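From: windance-knit list member
To: Windance Knitters list
Date: Tue 10 September
Subject: Re: heels that wear out

On the Windance list, a member wrote:
> I've been knitting socks for my husband for years and he goes
> through the heels like they're paper. The last pair made it to
> August and then I could see skin. I used the Renlow sock yarn,
> the one with nylon in it, and a plain heel flap. Am I knitting
> too loose? Should I just give up and make him hats? Also, does
> anybody darn anymore, or do you pull the heel out and knit a
> new one?

Please don't give up and make hats! (Well, make hats too. I've got a drawer full of them.)

I went through the same thing with my brother, who is very hard on socks and walks around the house without slippers all winter. What helped the most was going down a needle size for the heel only. I knit the leg on my usual needles and switch when I start the flap. It feels stiff and sort of wrong while you're doing it, and my hands complain, but after a wash you don't notice it on the foot. I also slip every other stitch on the right side rows and stagger them, so the bumps don't all line up. Some people call that eye of partridge and some people call it other things, and I'm not getting into that again after last winter.

On the yarn, I've used Renlow and I like the colors, but my own pairs got thin under the ball of the foot before anywhere else. Lately I've been knitting with Bodnár, the tighter twisted one. It's a bit scratchy on the ball and it blooms nicely after a soak. I can't swear it lasts longer, my oldest pair is only on its second winter. The shop in Plondirham carries it, in the back next to the buttons, and they'll wind it for you if you ask before lunch. I buy 2 skeins even for short socks because I've run out at the toe before and I am never doing that again. One green toe on a gray sock. He wore them anyway.

You asked about darning. I darn! I think it's worth it if the hole is smaller than a quarter and the stitches around it still look healthy. I use an old light bulb, which I know is asking for trouble, and I start well outside the thin part -- a good half inch on every side -- or the new patch just tears away from the old fabric. If the whole heel is see-through, I take it out. Run a thin needle through the good stitches above and below first, every single one, and THEN cut. I did it the other way around once and spent an evening chasing loops with a crochet hook and saying things I won't type here.

The other thing I'd look at is how they get washed. My brother was putting his in hot with the towels. I made him a mesh bag and wrote COLD on it in laundry marker, and it did more good than anything I did with needles. Turn them inside out too, and don't wring them. Squeeze them in a towel and lay them flat someplace with some air. And check the back of his shoes! A rough lining will chew through anything you make.

One more trick, if he isn't fussy: carry a strand of reinforcing thread along with the yarn, just for the flap and the heel turn. I cast on 64 for him, and it doesn't use much at all. A little card of the thread has done me several pairs.

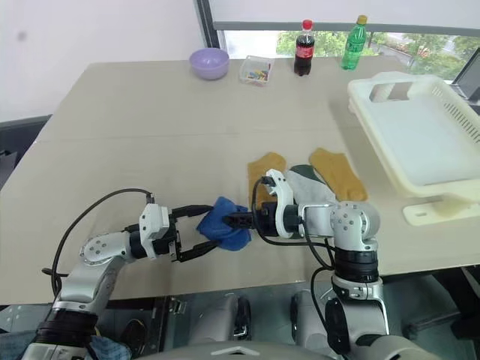

A crumpled blue sock, held from both sides

If you do reknit the heel, let me know how you get on with picking up the gusset. I always get a hole at the corner and I pick up an extra stitch there and knit it together on the next round, and it still isn't as neat as I'd like. If anybody on here has a better way I'd love to hear it.

Oh, and to whoever asked about the afterthought heel pattern, I haven't forgotten. It's in a binder somewhere under my ironing. I'll type it up and send it to the list once I find it.

Happy knitting, and go easy on the husband!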